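Print | E-mail

Home workout corner check, before the December weigh-in
Checked by: Fiifi Arthur, Tuesday

Treadmill belt: OK. Stops when the key is pulled.
Resistance bands: 2 replaced, small tears near the handles.
Bench bolts: tightened. Check again in 40 days.

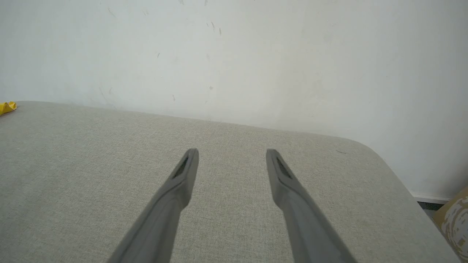

Dumbbell collars: one slips. Do not use it over your head until the new one comes from Jukbridge.
Bathroom scale: reads 2 pounds heavy on carpet. Keep it on tile.
Floor mat: curls at one corner. Taped down for now.
Water and phone within reach: yes.

Print | E-mail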